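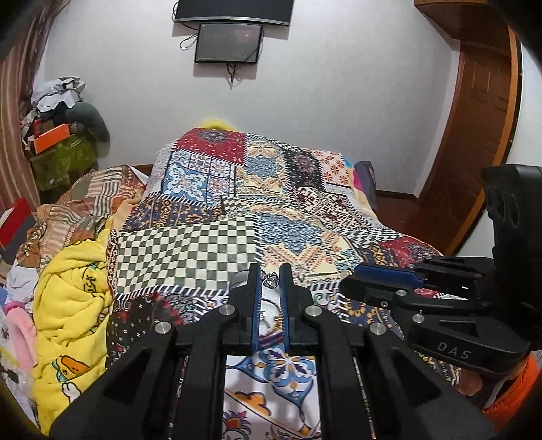 Patchwork quilt.

Trulstead and District Council of Churches
Minutes of the June ordinary meeting
Held in the upper room, Beser Street Chapel. The Chair opened the meeting at 7.30 pm with prayer.

1. Attendance and apologies
Delegates were present from Trulstead Parish, Beser Street Chapel, the Pirkuter Fellowship and the North Trulstead congregation. Apologies were received from the hospital chaplaincy and from the second delegate of North Trulstead. A quorum was declared.

2. Minutes of the previous meeting
The minutes of the May meeting were taken as read. One correction was made at item 4, where "shared baptismal register" should read "shared baptismal policy". As corrected, the minutes were confirmed.

3. Matters arising
3.1 Hall key register. The register has been brought up to date by Beser Street. Two keys remain unaccounted for and the locks to the side entrance will be changed.
3.2 Letter to the shire concerning parking on Saturday mornings. A reply has been received acknowledging the letter. No decision has been made by the shire. Item held over.

4. Application for full membership: Pirkuter Fellowship
The Fellowship has attended as an observer congregation for the required period and has applied in writing for full membership under clause 6 of the constitution. The application was circulated with the agenda.

The Fellowship's delegates spoke to the application. Regular Sunday attendance was given as 57, with services held in two languages. The Fellowship owns no building and meets in rented premises behind the De Luca bakery, the lease on which has a little over a year to run. Its statement of faith was tabled.

Trulstead Parish asked how the Fellowship appoints and disciplines its leaders. The delegates replied that elders are elected by the members and that a complaint against an elder is heard by elders of another congregation, to be nominated by this Council if membership is granted. The Parish was satisfied with the answer but asked that the arrangement be recorded in writing.

North Trulstead raised the question of joint communion services. The Chair ruled that membership of the Council does not bind any congregation to take part in joint communion, and that the existing practice would continue.

The Fellowship's delegates withdrew while the matter was put.

Resolved: That the Pirkuter Fellowship be admitted to full membership, subject to receipt of a written statement on the hearing of complaints. Carried without dissent.

The delegates were recalled and welcomed.

5. Statement on freedom of religion
The working group presented a second draft. It has been shortened from 16 paragraphs to nine, and the section on overseas cases has been moved to a separate background paper.

Discussion centred on paragraph 3. Beser Street considered that the wording spoke only for Christian minorities and proposed that it refer to persons of any faith or none. Trulstead Parish supported the change. North Trulstead asked for its reservation to be noted, being of the view that the Council should speak first to the circumstances of its own members' families abroad. An amendment combining the two positions was drafted at the table and accepted by the working group.

It was further agreed that no individual would be named in the statement or the background paper without that person's written consent.

Resolved: That the statement, as amended, be referred to member congregations for comment and returned to the next meeting. Carried.

6. Combined service
The combined service will be hosted by Trulstead Parish. North Trulstead will provide the preacher and the Fellowship has offered musicians. Supper arrangements are to be settled between the host parish and Beser Street, which has use of the larger urn. The retiring offering will be directed to the chaplaincy fund.

A proposal to move the starting time to 4 pm in winter was discussed and did not proceed.

7. Finance
The financial report was received. More than 40 letters of appeal were sent on behalf of the chaplaincy fund and replies are still arriving. Annual contributions are outstanding from one member congregation, which has been contacted. The public liability premium has risen and will be paid from general funds.

Resolved: That the financial report be adopted and accounts for payment be passed. Carried.

8. Correspondence
Inward: acknowledgement from the shire (see 3.2); request from a school chaplain for a speaker on religious minorities; notice of a regional prayer gathering.
Outward: letter of sympathy to a former delegate; notice of meeting.
The request for a speaker was referred to the working group.

9. General business
9.1 The photocopier agreement expires shortly. Quotes to be obtained.
9.2 Delegates were reminded that working with children checks must be current for all Sunday school helpers, including those who assist only at the combined service.
9.3 The Secretary asked that agenda items be lodged 15 days before each meeting.

The meeting closed at 9.20 pm with the Grace.

Confirmed as a true record:
Chair
Secretary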